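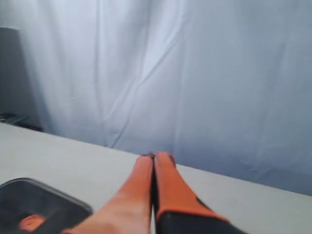

Ningsih Wattimena: Why plan again from zero at every tick? Surely the old path is still good most of the time.

It is good most of the time, yes. But our planner, Lornum, had no honest way to know when it stopped being good, so in December we let it throw everything away. Safe, and very slow.

Now it keeps the last path and checks only the part near the fingers. If the check fails, it plans again from that point - not from the start.

The harder question is perception. Polished steel gives us depth points which do not exist. A bright inner wall can look like a hole, and the planner is happy to drive through a hole.

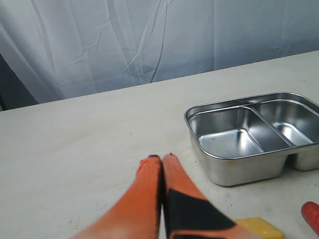

Divided steel tray, fingers closed, close to the table.

For shiny surfaces I now grow the obstacle by 4 mm and ask for 5 depth readings in agreement before a cell is marked free. Before it was 2. The map is capped at 4,000 cells, so the check stays cheap.

Lids are a different matter. A glossy black one gives almost no depth at all, and missing data must never be read as free space. I had this wrong in the first version of the filter.

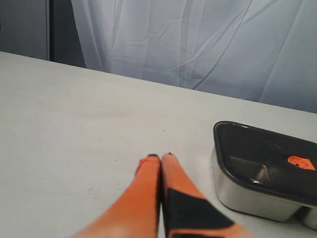 Wuisan asks if the same filter would run on the older Nitmont controller. I think so, but the map update must move to its own thread first. I will write the steps here when I have tried it.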